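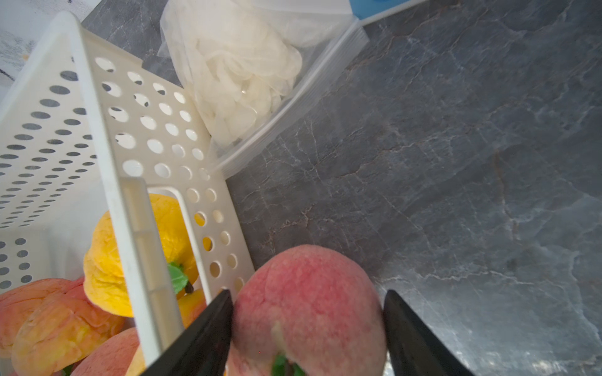 Figure 7.1 A peach held between two black fingers, seen from the wrist camera.

Chapter 7
Comparing Grippers

In Chapter 6 we chose the arm. Now we must choose the fingers. Stamatia Bakalis and Themis Gavalas tested two finger shapes at Skallari, with over 1000 grasps for each shape. We shall use their results in Section 7.3. Before this, the reader should learn what to write down for every grasp: the object, the opening of the fingers and the place of contact.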